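Hashmi Hall to Open Its Doors in Gatum This January
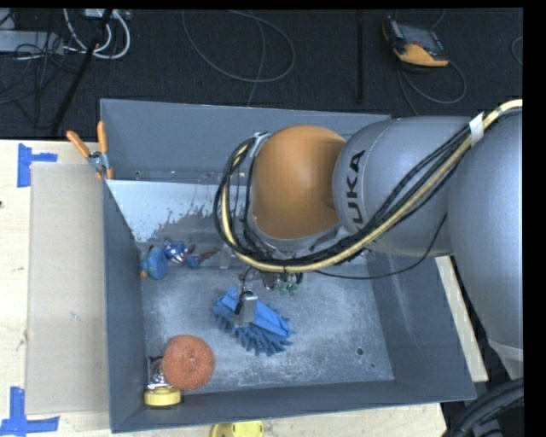 GATUM – After two years of planning, fundraising and a good deal of patience on the part of our neighbors on the east side of downtown, the Brundia Arts Trust is delighted to share that Hashmi Hall will welcome its first audiences in January.

The hall seats 1,560 people on three levels, with the back row of the upper balcony close enough that you can still follow an actor's face. There are 20 wheelchair spaces spread across the floor and the first balcony, and both levels can be reached by elevator from the main lobby (there is one at each end, so intermission should be a little easier on everyone).

The opening month is a full one. The Brundia Youth Orchestra will have the stage first, followed by a touring musical, an evening of gospel and bluegrass, and a family puppet show with matinees at 2 p.m. Almost half of the tickets for the first weekend went to season members during the early sale, and we are so grateful to everyone who signed up before there was even a roof to look at!

"We wanted a place where a school choir and a national tour would both feel at home," the Trust said. "People here have been driving two hours each way to see a show, and we think they deserve to be home before midnight."

Parking is free after 5 p.m. in the Gitex garage on the north side of the hall, and the downtown shuttle will run late on show nights. The lobby café opens 90 minutes before curtain, with soup, sandwiches and pie from local kitchens.

Single tickets are on sale now at the Hashmi Hall box office and online. Group rates start at 20 seats. Members of the press who would like a tour before opening night are warmly invited to contact the Brundia Arts Trust press office.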